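From: Nazma Wijesinghe
To: Stoswood Allotments list
Subject: Re: Water butts and the shared hose

Bernadette Lefèvre wrote:
> I went by the lower plots in the morning and the trough by
> plot 12 was nearly dry again. Are we allowed to fill our own
> barrels off the shared hose or not? The sign says one thing
> and Roswitha told me another. Also, does anyone know what
> happened to the second barrel we were promised for the
> Brenby Lane side? I have beans going in and I can't carry
> cans up that slope every evening.

Bernadette,

The sign is out of date. It was put up when we were still on the old meter. You can fill your own barrel off the shared hose before 9 in the morning or after 6 in the evening. Please don't leave it running while you go and do something else. The trough has a float valve and it only refills when the line has pressure, so if two people are on the hose the trough gets nothing. I think this is what you saw.

On the second barrel: Pranab Saha got prices. A new 400 liter tank with a stand and a tap is more than we wanted to pay, and we would need two of them to match what the old cistern held, which was 800. He found a used one over in Munshi that had been on a farm, but the seller couldn't say what had been kept in it, so we passed. The current plan is to buy one new tank now and put it at the top of the slope, by the gate. It will feed down to your row by gravity and you won't have to carry anything up.

We have $258 left in the water fund. The fittings will come to around $80 of that and the rest goes toward the tank. Sabina Dissanayake has offered to lend the difference until dues come in, and I would like to say yes unless someone objects on this list by the end of the month.

Two other things while I'm writing. The padlock on the tool shed sticks. Turn the key a quarter turn back before you pull. And whoever is putting bindweed in the compost, please stop. It goes in the black bags by the gate. I pulled a lot of it out of bay two last week and it had already rooted.

Roswitha, can you take the old sign down when you are next there? I'll print a new one with the hours on it.

Coffee at the next work morning will be in the hut as usual, from 10. Bring your own mug if you have one.

Nazma 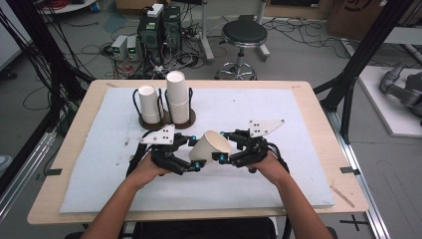 P.S. The seed order closes at noon on the 14th. I still need amounts for onion sets and seed potatoes from the Brenby Lane plots. Reply to me directly and leave the list off, please.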